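**Nendau two-probe refrigerator thermometer, long-term review**

Bought new at retail price, no discount, no contact with the maker. In daily use since September.

## What it is

The Nendau is a two-channel thermometer for household refrigerators. A base unit sits outside the appliance and shows both readings. Two probes on flat ribbon leads go inside, one for the fresh food compartment and one for the freezer. The leads pass under the door gasket. The base stores readings and can export them over a cable as a plain text file. It has no wireless of any kind, no account and no phone app.

I wanted a wired unit. The wireless one I used before, a Zadurar, lost its signal whenever the sensor was pushed behind a full shelf, and it reported the last good value during the dropout without marking it as old. A thermometer that does this can hide a failed compressor for an entire night.

## In the box

- Base unit with magnetic back and fold-out foot
- Two probes, labeled A and B, with molded strain relief
- Adhesive lead clips (four)
- Cable for export
- Printed sheet, both sides, small type

Batteries are not supplied. The battery door is held by a screw, and the screw is not captive. I dropped mine on the first change and spent longer finding it than changing the cells.

## Setup

Probe placement matters more than the instrument. The sheet says to put probe A "in the center of the compartment" and leaves it there. Air in a refrigerator swings widely each time the door opens, and a bare probe will follow every swing. What you want to know is the temperature of the food. I put the tip in a small capped bottle of water with a hole drilled in the cap, on the middle shelf, toward the back but not touching the rear wall. The display then changes slowly and the numbers mean something.

The freezer probe I left bare, tied to a shelf wire. Defrost cycles show up clearly that way, and I wanted to see them.

The ribbon leads are thin enough that the gasket closes over them. Check this with a strip of paper: shut it in the door next to the lead and pull. If the paper slides out freely, move the lead. On the hinge side mine sealed on the first try. On the handle side it did not, and there was frost in the corner of the freezer door within a week.

## Accuracy

I checked both probes in an ice bath made with crushed ice and just enough water to fill the gaps, stirred, and given time to settle. Probe A read slightly high and probe B was dead on. The error on A was smaller than the one the sheet allows. There is an offset setting for each channel, reached by holding both buttons, and it survives a battery change. That last point deserves credit. The Zadurar forgot its offset every time.

I repeated the ice bath after the winter. Neither probe had moved by a full display digit.

There is no good home check at freezer temperatures that I trust. I compared B against a Vullthorpe glass thermometer lying next to it and the two agreed as closely as I could read the glass.

## Logging

Memory holds 1,000 readings per channel. When it is full, the oldest readings are overwritten. You choose the interval between readings, and the shortest interval fills the memory quickly, so for ordinary monitoring pick a long one. For chasing a fault, pick the short one and export each evening.

The export file has one reading per line, with a time stamp and a channel letter. It opens in any spreadsheet. Two complaints:

1. The clock does not know about daylight saving time and the file has no column to say which time is in use. After the spring change I had two sets of readings an hour apart until I noticed.
2. Missing readings are written as zero. In Celsius mode a zero is a believable refrigerator temperature. Use Fahrenheit for export, where zero in the fresh food channel is obviously wrong, and convert afterward if you need to.

## Alarm

Each channel has a high and a low limit and a delay. The delay is the useful part. With no delay the alarm goes off while you put groceries away. I set the fresh food high limit a little above the target of 4 °C and used the longest delay available. It has gone off for cause once, when a drawer was left holding the door open.

The buzzer is too quiet. I can hear it in the kitchen and in the hall with the door open, and nowhere else. It also stops after a few minutes and leaves only a blinking symbol, so an alarm during the night will be found in the morning. The maximum reading is kept, which lets you judge how bad it was, but anyone storing medicine should buy something louder.

## Display and buttons

The digits are large and have good contrast when viewed straight on. From above they wash out, so mount the base at eye height or use the foot. The backlight stays on for a few seconds and cannot be held on.

Button labels are printed, and the MAX/MIN label has started to wear. The magnet is strong enough for a steel door that gets slammed. It will not hold on stainless panels that are not magnetic – test yours with any kitchen magnet before you order.

## Battery life

The maker claims a year. My first set lasted until spring with the short interval in use for about 80 days of it, which I consider fair. The low battery symbol gave enough warning.

## Compared with the others

**Zadurar wireless:** easier to install, nicer screen, unreliable through a full compartment. Stale readings are not marked. I would not use it for anything but curiosity.

**Vullthorpe glass thermometer:** cheap, accurate, no memory. You have to open the door to read it, and a single reading tells you nothing about the night before. Worth owning as a cross-check.

**Kawaguchi single-channel logger:** better clock, better file format, captive battery screw. It has one probe only, so a fridge and freezer need two units, and two units cost well over twice what I think this job is worth.

## Ratings

| Item | Score out of 100 |
|---|---|
| Accuracy | 92 |
| Logging | 70 |
| Alarm | 55 |
| Build | 78 |
| Overall | 80 |

## Should you buy it

Yes, if you have an older refrigerator and want to know whether the thermostat is drifting, or if you keep a chest freezer in a garage and can route a flat lead under the lid. The sensors are good and the recording is dependable once you know about the zeros. If the alarm is your main reason for buying, look elsewhere.

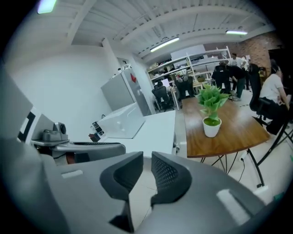

*Page last changed: Thursday, June 6, 2019*

Changes in this version: added the second ice bath check and the note on daylight saving time, and lowered the alarm score. The section on battery life now covers the full first set of cells.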